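**Votby puts out gripper handling rules, first set, comments open til December**

18 September 2024

Votby posted its rules for small-item handling this morning. 12 pages, shorter than the draft everyone complained about in spring. Covers robot arms with two-finger grippers working on a bench or counter next to people. Not conveyors, not palletizing, not mobile bases (those are supposed to get their own set, no date given).

Votby is the trade group most of the smaller integrators in the region belong to. Its rules are voluntary. But buyers have been writing them into contracts anyway, so in practice you follow them or you don't get the job.

What's new, quick version:

- Grip force has to be set per item and written down. One setting for the whole job is out, unless the shop can show the weakest item survives it.
- Wrist cameras have to stay on for the whole pick, approach to release, and the footage kept for 114 days.
- Any item that touches food or drink gets gripped low, and never on a rim or inside surface.
- Finger pads checked at start of shift. Torn or shiny pads get swapped, no "finish the batch first."
- Whoever signs off the cell has to be a different person than whoever programmed it.

That last one is where the fight was. Small shops said they dont have two people. Votby gave a little ground: the sign-off can be remote now, over video, so long as the person sees a full cycle live and not a recording.

Kamonchanok Kaewkla chaired the drafting group and took questions by phone for maybe twenty minutes. She said the grip force rule came straight out of the incident reports members sent in. The group went through 3,793 of them, going back several years. 1,315 were crushed, dropped or tipped items. "Most of them boring," she said. "A cup. A tube. A cap that flew off. Nobody hurt, so no one writes a procedure, and then it happens again on Thursday."

Asked why no hard number for force, she said they tried. Draft two had a table. It got pulled after Foveo and Dehghan, who both sell gripper fingers, tested the same items and came back with figures too far apart to print. Pad material matters too much, she said. So the shop picks the number, the shop writes down how it got there, and an auditor can ask to see it repeated.

Foveo sent a two line statement, supports the rules, "looks forward to further dialog." Dehghan didn't call back by noon.

Datside, which runs a paid sign-off service, stands to pick up work from the two-person rule. Its rep sat on the drafting group. Kaewkla said the rep stepped out for that vote and the minutes will show it. Minutes aren't up yet, we asked.

Some members still aren't happy about the footage rule. Storage is cheap, people going through it is not. One shop owner wanted to know who's supposed to watch it all. Answer in the text is no one has to, you keep it in case something goes wrong. There's also a privacy line, cameras have to be aimed so faces stay out of it where possible, and staff told in writing that recording is on. 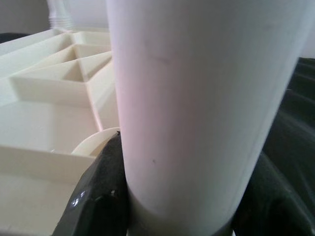
The low-grip rule is section 4 and it's the part counter and kitchen shops should read first. It says the fingers close on the lower body of the item, below the handling height a person would use, and that the programmer picks the contact point by shape and not by whatever the camera sees first. Steps and shoulders count as shape. A tall white cylinder with a narrower section down low, like the one held between two black fingers with a compartment tray beside it, gets taken at the narrow part, fingers on either side. Section 4 also wants marks or scuffs on an item logged before the job starts so the robot doesn't get blamed for old ones, or let off for new ones. Stacked stuff gets its own paragraph: one stack is one item until it's been separated, and force is set for the bottom piece.

Clearance rule is in the same section. Fingers need room to open fully without touching a neighboring item or tray wall. If they can't, you move the tray, you don't trim the opening distance. A couple of commenters called this fussy and it stayed in anyway.

Cells already running get until the final version to comply. New installs are asked to follow the draft now. Comments close in December, and Votby wants them by section number, on the form, no attachements. Last round somebody mailed in a whole binder.

Final text after that. Kaewkla wouldn't commit to a month. She did say the force table could come back as an appendix if the finger makers agree on a test method, and that a meeting on it is being set up.

More when Dehghan calls.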